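Cinnamon scrolls, take four

19/08/2024

So the cinnamon scrolls are back, because I can't leave them alone. If you read my last few posts you'll know the first batch was dry, the second one leaked all its filling into the tray and set like toffee, and the third I forgot about while I was on the phone. Batch four is the one I'm happy to put my name to, and it's the one I'd make if you were coming over for morning tea.

The big change was the dough. I'd been using my ordinary white bread dough with a bit of sugar thrown in, and it does work, but it goes stale by dinner time. This time I cooked a little flour and milk together in a saucepan first until it went thick and gluey (it looks like wallpaper paste, keep going) and let that cool before mixing it in with everything else. What a difference! They were still soft the next afternoon, and in our house that's about as long as anything with icing on it lasts.

I used the Relitz flour, the strong one in the paper bag, since the shop in Ellis had finally restocked it. My neighbour swears by the Dorero stuff and I've got nothing against it, I just find it drinks up more milk and then I'm standing there adding splashes and second-guessing myself. If that's what you've got in the cupboard, hold back on the flour a little at the start and see how the dough feels. It should be tacky, and it should come away from the bowl when you give it a decent tug. 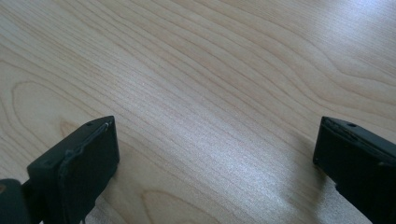 Rolling out is where I used to come unstuck. I'd go at it straight after the first rise, and the dough would spring back at me every time I turned around to get the butter. Now I tip it out, pat it into a rough rectangle, throw a tea towel over it and walk away for 5 minutes. Have a cuppa. When you come back it'll roll out like a dream, and you won't need nearly as much flour on the bench.

For the filling I use 100 grams of very soft butter, brown sugar, a heaped tablespoon of cinnamon and a good pinch of salt. Don't melt the butter! That was the toffee disaster. You want it soft enough to spread with the back of a spoon but still holding together. I also stirred a spoonful of plain flour into the sugar this time, a tip from a lady at the Gukholm market, and hardly any of it ran out the bottom.

Cut them with dental floss if you have the unflavoured kind. I have used mint. You can taste it. A bread knife is fine too if you saw gently and don't press down, though the end pieces always come out a bit wonky and those are the cook's, as far as I'm concerned.

Second rise is in the tin until they're puffy and just touching. My kitchen is freezing at this time of year, so I put the tin in the oven with only the light on and a mug of hot water beside it. Take them out before you preheat (ask me how I know). Then it's a moderate oven until they're golden on top and the middle one doesn't look doughy when you poke it with a knife.

Icing is icing sugar, a bit of cream cheese and a squeeze of lemon, slapped on while they're still warm so it sinks into all the swirls. My other half would rather have them plain with butter, and he's entitled to his opinion.

Next up I want to try an orange and cardamom version, probably in September when I've got a free weekend and the oranges on our tree need using up. If you've made one with cardamom, tell me how much you put in, as the last time I guessed it tasted like soap. I'll also type up the saucepan dough properly with all the weights, since a few of you have asked for it to go with the dinner rolls.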